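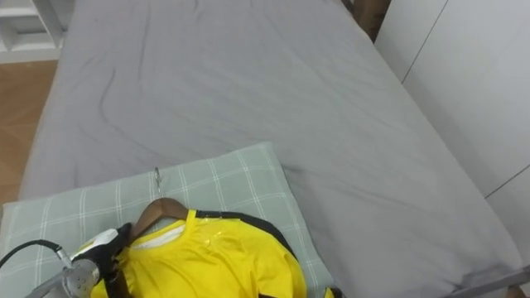 Issue 22

The Accordion Bus

My aunt left me her accordion, and I want to say right up front that I had never asked for it. My cousin got the car. My sister got the good dishes and the gravy boat shaped like a duck, which I would have fought her for if I'd known it was on the table. I got a Parketti, pearl red, in a case that smelled like a church basement, with a strap mended in fishing line.

I kept it in the hall closet all winter under the beach towels. Every time I opened that door to get the vacuum I'd bump the case with my knee and it would let out this little sigh. Not a note, even, just air. You would not believe how guilty a sigh can make you feel when you're only trying to vacuum.

So in May I decided to sell it. There's a music store in Lodville that buys old instruments, and I called them up, and the man asked me to spell Parketti, twice, and then he put his hand over the phone and I could hear him yelling it at somebody in the back. When he came on again he said bring it in, no promises, and don't try to clean it. I had already cleaned it a little. I didn't bring that up.

My car was in the shop (belt, then a different belt, then something they called "the assembly," don't get me started), so I took the 9 bus, the slow one that goes out past the gravel pits and through Lewis before it gets to Lodville. It takes most of the morning. I bought an egg sandwich for the road and found a seat near the middle, and I put the accordion on my lap because it wouldn't fit in the rack. It weighs as much as a fat toddler. By the gravel pits I had no feeling in my thighs.

The woman across the aisle had been looking at the case ever since we pulled out. She was maybe eighty, in a raincoat buttoned all the way up, with a bag of onions on the seat next to her.

"Is that a squeezebox?" she said.

I said it was.

"You play?"

I said no, it was my aunt's, I was taking it to be sold, and she made a face like I'd told her I was taking the aunt.

"Well, what did she play on it?"

And you know, I had to think. I'd known the woman my entire life. I could tell you how she took her coffee and what she thought of each of her brothers' wives, and I could see her plain as day at the end of my parents' driveway with that red thing strapped on her front like a life preserver. But what did she play? There was a polka, naturally. There was one that went up and up and then kind of fell down the stairs. I tried humming that one and the woman with the onions closed her eyes and listened very seriously, and then she said, "No, that's nothing," and opened them again.

A teenage boy in front of us took one earphone out. He said could we see it.

I don't know why I opened the case. I guess I thought it would pass the time, and my legs could use the break. I got it up on the seat and undid the latches, and when the lid came up the sun was coming in on that side and the whole thing lit up like a Christmas ham. The boy said a word I won't put down here, in a respectful tone.

"Put it on," said the woman.

"I can't play it."

"I didn't say play it. Put it on."

So I put it on. I had to stand up to get my arms through, on a moving bus, and the strap with the fishing line bit into my shoulder exactly where it must have bitten into hers. Then we hit the railroad tracks outside Lewis, and I grabbed for the seat back, and the bellows fell wide open and the thing HOLLERED. I mean it was the loudest noise I have ever personally made. A baby woke up. The driver hit the brakes and pulled over onto the shoulder and sat there a second with both hands on the wheel, and then he turned around.
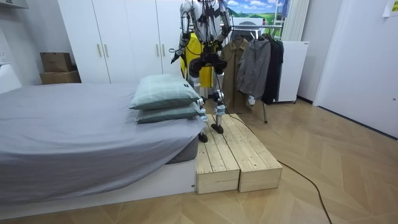

Maribeth Tolliver, Fiction Contributor

I figured we were getting thrown off, me and the accordion both. I was already working out how far it was to walk to Lewis and whether I could carry that case without having some kind of event.

The driver was a big man with a gray mustache. He came down the aisle sideways and stopped in front of me and looked at the accordion, and then at me, and then at the accordion some more.

"That thing's got a leak," he said.

I said I was sorry.

"Left side. You hear it whistling? Corner of the bellows. My father had one did the same." He reached out and pressed the corner with his thumb, very gently, the way you'd test a peach. "Squeeze it now."

I squeezed. It came out so much cleaner you wouldn't have thought it was the same instrument. Still a terrible noise, since I had no idea which buttons I was mashing, but a terrible noise with nice round edges.

"Huh," said the boy.

The driver asked me where I was headed with it and I told him, and he named the music store before I could, and he shook his head. He said they'd give me 58 dollars for it and hang it on the wall over the ukuleles. He said he wasn't telling me what to do. Then he went back up front and apologized to the bus over the speaker for the unscheduled stop, and off we went, and I sat down with the accordion still on, because getting out of it looked harder than getting in.

The woman with the onions moved hers to the floor and came over and sat by me. She told me there used to be a dance hall on the lake at Nenotia, torn down now, with a floor so slick that the girls put rosin on their shoes. She said there was always an accordion, a different one every summer, and the year she was nineteen it was a woman. That caused some talk. I asked her what color the accordion was and she said red, but they were all red or black back then, so I shouldn't go reading anything into it.

I read everything into it, of course. My aunt did live near Nenotia for a while, before I was born, in a rented room she never would talk about except to say it had mice. I asked what the woman played.

"Oh, waltzes," she said. "She wasn't very good. She had a wonderful hat."

My aunt hated hats. Or she hated them by the time I knew her, anyway. That's the trouble with people's early years, you can't check.

We got into Lodville a little after eleven. The woman picked up her onions, patted the bellows (not me, the bellows) and got off without saying goodbye. The boy helped me get my arms out of the straps, which took him 2 tries and knocked one of his earphones down inside my collar. The driver lifted the case down to the curb himself.

And I did walk over to the music store. I'd like to tell you I turned right around, but I'd come all that way, and I needed a bathroom. The man behind the counter had forgotten I'd called. He opened the case and pulled a couple of the keys up with his fingernail and blew in the grille and told me somebody had cleaned it. I said is that right. Then he said he could go 58 dollars, as a favor.

I looked up and there were the ukuleles.

I asked him what he'd charge to patch the corner of the bellows, left side. He said more than that. I asked him whether he sold the tape, the kind you'd do it yourself with, and he sighed and went in the back to look, and was gone so long that I got the thing out and put it on again, standing there between the drum kits and the rack of harmonicas. It goes easier when the floor's not moving.

I found three notes. They might be the first three of the one that falls down the stairs, or they might be the start of something else, I haven't settled that. I held the corner shut with my elbow, which is murder on the wrist, and played them over until he came back with the tape.

He'd only charge me for the roll. The bus home wasn't for an hour and a half, so I went and sat on the bench outside the bank with the case between my feet and ate the other half of my egg sandwich.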